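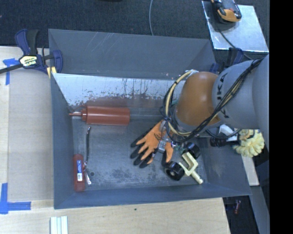
Software engineer, grasp planning and perception (Corthorpe)

Polier is hiring one software engineer for the bin picking group at our Corthorpe site. Applications close on 15 January 2019.

The job

You would own the code between the camera and the gripper: working out what is in the bin, choosing something to pick up, getting the arm down past the walls and back out without hitting them. A typical bin holds a work glove, a small fitting with black wheels and a tube like a caulk cartridge, all at once, on scuffed metal with rust stains down one side. We do not get to choose the lighting or the contents, and neither will you.

What we have

A planner called Hadodbridge, written in C++ and older than it should be. A perception stack called Rothe, mostly Python, which has been rewritten 2 times and needs some of it doing again. A test set of 148 objects. A log format that three people understand.

What we are doubtful about

We have read the papers that say this problem is solved. We have also run several of them. If your last project worked 99 times in a hundred, we will ask which hundred, who picked them, and what happened to the arm on the other one. Please don't be offended. We ask each other the same thing every week.

We are not against learning-based methods and we use some. We are against swapping a planner that fails in ways we can read for a network that fails in ways we can't, and then calling it progress in a slide deck. If you think we have this wrong, put it in your application and bring evidence.

You will need

Solid C++ and enough Python to fix other people's
Working knowledge of collision checking and motion planning near walls and corners
Some time spent with real depth data, holes and all
Experience of an industrial arm. Simulation alone is not enough for this post
The habit of writing down what failed

A doctorate is fine. So is not having one.

You will not be doing

Demos for visitors, trade show videos, or anything with "human-like" in the title.

Terms

Permanent and full time, on site, with a trial period of three months. The group is 11 people. Relocation help is available and is less generous than we would like.

How to apply

Send a CV and one page on a robot bug that took you far too long to find. Leave out the covering letter. Applications go to Kanokwan Chareonsuk, who leads the group and reads all of them. Interviews take half a day and include reading a log from a failed pick with two of us in the room. There is no whiteboard puzzle.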